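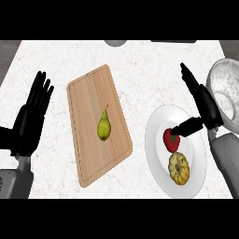 Project diary, simulation group
April, second entry

The group met at 4 p.m. in the upper computing room at Tarstead. All members were present except Tomoana, who had an examination and sent apologies through the shared folder. I was asked to keep the diary for this fortnight and do so in the form set down by our supervisor, Ms Fionnuala Mulcahy, with the work done recorded first and opinions kept to the end.

The business of the afternoon was the kitchen task. Members will recall that the task is run wholly in simulation and that the college does not own a pair of arms of this kind. The instruction in use was the same as at the last meeting: the pear is to go from the cutting board to the plate, and whatever is already on the plate is to stay there. The right hand is expected to make room if room is needed. The left hand is expected to deal with the pear.

Amis had prepared the new starting layouts over the holiday. There are 11 of them, and we agreed to work with two for the present, so that any fault could be traced to the controller and not to the arrangement of the counter. The layout used for most of the session has a tomato and a pattypan squash together on one side of the plate. It is a harder case than it sounds. The two are touching, and a push given to the tomato from the wrong direction will carry into the squash.

We completed 10 runs. In 7 of them the right thumb made contact with the tomato before the left hand had begun its reach. Ms Mulcahy asked whether this was by design. It was not. The order of the two hands is set in a timing file which Zoltosik wrote in the autumn term, and on inspection the file was found to contain an old value for the left arm. The left arm therefore waits above the counter for longer than it should. Zoltosik has accepted the correction and will enter it before the next meeting. The old file is to be kept under its present name with the word "autumn" added.

A longer discussion followed on the posture of the right hand. At present the four fingers are held together and only the thumb is put to use. Amis was of the view that this is wasteful, and that a proper grasp with all five digits should be attempted at once. Zoltosik replied that a grasp would bring the fingers down against the squash, and that a nudge with the thumb is enough for the purpose. I must record that the discussion became rather warm. Ms Mulcahy ruled that both methods be tried on the same layout and the results entered side by side, and the matter was left there.

The following smaller points were also noted.

The pear's stem is to be used as the marker for its direction. Until now two members had been measuring from the opposite end, and their figures did not agree with anyone else's.

The mixing bowl remains in the layout. A proposal to remove it was made on the grounds that it plays no part in the task and that the right forearm passes close to it. The proposal was not carried. A kitchen counter ordinarily has other things on it, and the controller ought to manage with the bowl there.

The marble surface was given a new friction setting at the start of term. No written note of the former setting can be found. Amis will look through the older project files for it.

The room was required by the chess society at 6 p.m., and we closed the last run early to allow time for saving. The saving took longer than planned. One machine had to be left on, with a note taped to the keyboard asking that it not be touched — I understand the note was respected.

As to opinions, which the form permits me here, I found the session a slow one but better ordered than the last. It is a relief to know why the left hand has been hanging back. I had spent two evenings looking for the cause in my own part of the code and had rewritten a section which did not need it. I shall restore the earlier version tonight.

I remain unsure about the thumb. I watched the contact with the tomato several times over at reduced speed and could not decide whether the angle is one we chose or one we have simply grown used to. I have asked Tomoana to look at it with fresh eyes.

To bring next time: the printed layouts, the corrected timing file, and the extension lead belonging to the physics department, which is overdue for return.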